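The Big Table Is Back at Irkstead

We finally have the long worktable back in the craft room, and I can't tell you how happy that makes me! All April we were cutting and sorting on four folding tables from the Derkach hall, and every time someone leaned on one, the pins went flying.

The pale top has kept its character. We went over it with soapy water and a soft cloth, then let it dry overnight with the windows open. I'd ask everyone to skip the scouring pads — they dull the finish, and a matte surface shows it in the afternoon light. For pen marks, try a dab of rubbing alcohol on a cotton ball and work from the outside in. A few old strokes and smudges may be with us forever, and I'm fond of them. 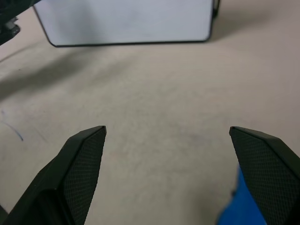 Mending hour starts again at 4, and the Antal fabric swap is right after it. We have 19 places, so put your name on the sheet by the door if you'd like one. Bring whatever's been sitting in your basket all winter — odd buttons and half-finished hems very much included!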